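Regionale Snacks und Getränke – Datensatz zur Verfügbarkeit im Einzelhandel

Stand: September
Betreuung: Wendelin Thaler

Inhalt

Die Sammlung erfasst, welche Läden Chips, Salzgebäck und Limonaden kleiner Hersteller im Regal haben. Aufgenommen sind 18 Verkaufsstellen und die Marken Huamán (Kartoffelchips) und Girkico (Kräuterlimonade). Supermarktketten fehlen bis auf 2 Filialen, die regionale Ware auf eigene Rechnung einkaufen.
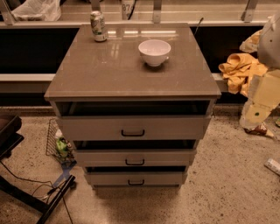 Dateien

laeden.csv – Name, Ort, Öffnungszeiten, Art des Ladens
produkte.csv – Marke, Sorte, Packungsgröße, Zutaten laut Etikett
bestand.csv – Laden, Produkt, Monat, vorrätig (ja/nein), Regalpreis in Euro

Die Tabellen hängen über laden_id und produkt_id zusammen. Trennzeichen ist das Semikolon, Dezimalzeichen das Komma. Leere Preisfelder bedeuten, dass am Regal kein Preis stand.

Erhebung

Die Angaben stammen aus Ladenbesuchen, meist vormittags vor 11 Uhr. In 13 Läden wurde der Bestand monatlich geprüft, in den übrigen nur nach telefonischer Auskunft eingetragen (Spalte quelle = "tel"). Telefonische Preise sind gelegentlich veraltet.

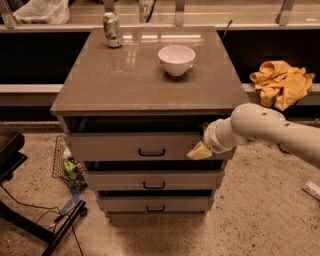
Bekannte Lücken

Bei Huamán wurde die Sorte Paprika im Sommer umbenannt – alte und neue Bezeichnung stehen noch als getrennte Produkte in der Tabelle. Pfand ist in den Preisen von Girkico nicht enthalten. Für acht Einträge fehlt die Packungsgröße.

Nutzung

Frei verwendbar mit Nennung der Quelle. Korrekturen bitte mit laden_id und Monat melden.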